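Handout 4 – Fits and Clearance: the Peg and the Block
Unit: Introduction to Tolerances, Piltside workshop course
Prepared by Janka Trnka, 31/08/2023

Please read these notes before the practical class. You do not need to memorise them, but you should understand the words in capital letters.

1. What we mean by a fit

A fit is the relation between two parts which go one inside the other. The inside part is called the SHAFT, even when it is short and does not turn. The outside part has the HOLE. In our class the shaft is the orange cylinder and the hole is the round recess in the top of the grey block.

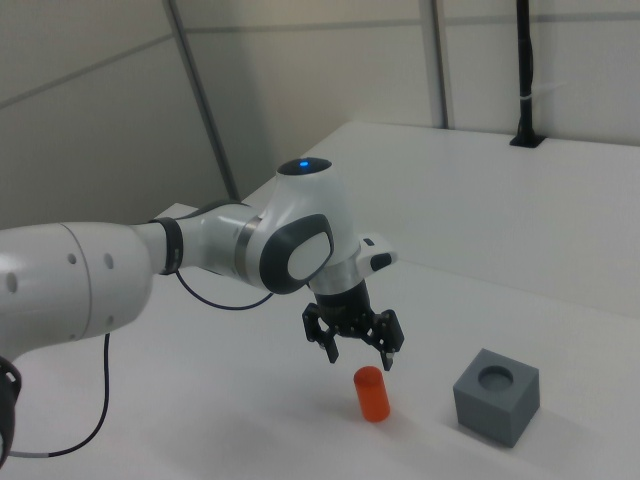
When the hole is bigger than the shaft, we have a CLEARANCE FIT. When the shaft is bigger, we have an INTERFERENCE FIT, and you will need force to join the parts. Between them is the TRANSITION FIT, where the result depends on which two pieces you take from the box. Many students forget this third kind in the February test, so please write it down.

2. Why the top of the peg is rounded

A rounded end is more forgiving to hold and to push, and it has no sharp edge that can chip. The end that enters the hole is a different matter. There we normally ask for a small CHAMFER, or a chamfer at the mouth of the hole. If both edges are sharp, the peg must be centred almost perfectly before it will start to go in.

3. Tilt and jamming

Keep the peg upright. If it enters at an angle, it touches the wall at two points and it can jam, although the sizes are correct. Pushing harder makes this worse. Take it out, straighten it and begin again with a light hand.
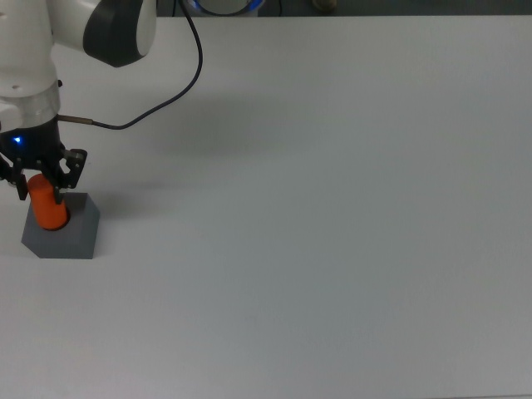
A shallow hole forgives more tilt than a deep one with the same clearance. Ghazal Bakhtiari will show the calculation on the whiteboard – bring a calculator and your colour-coded tables.

4. To do before next class

Draw a peg and a block in section, with the clearance exaggerated so it can be seen. Mark the axis of each part. Then read chapter 2 of the Ibarra notes, and answer the exercise on page 53 in your own words.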